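Alle schwärmen gerade von Schubladenboxen aus Pappe. Ich bin skeptisch und schreibe trotzdem mal mit. 1/5

Zwei Stockwerke Wellpappe, Sichtfenster vorn, weiße Griffe. Nett. Aber wie lange hält ein Griff, der nur an Pappe hängt? Marleny Benavides schwört drauf, die zieht aber auch nie was auf. 2/5

Für Bastelkram und Quittungen – meinetwegen. Für Werkzeug? Glaub ich erst, wenn ich es sehe. 3/5

Und Klebeband als Dauerlösung überzeugt mich schon gar nicht. Frag mich in 100 Tagen noch mal. 4/5
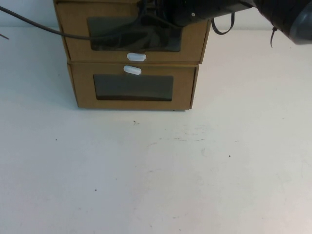
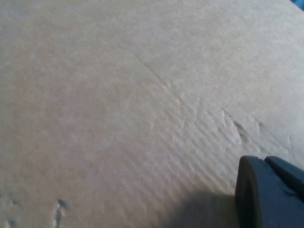
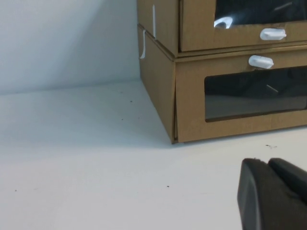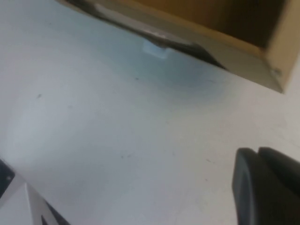 Pappe aus der Nähe und mit etwas mehr Abstand. Auf Bild 2 bitte mal die Dellen rechts anschauen. 5/5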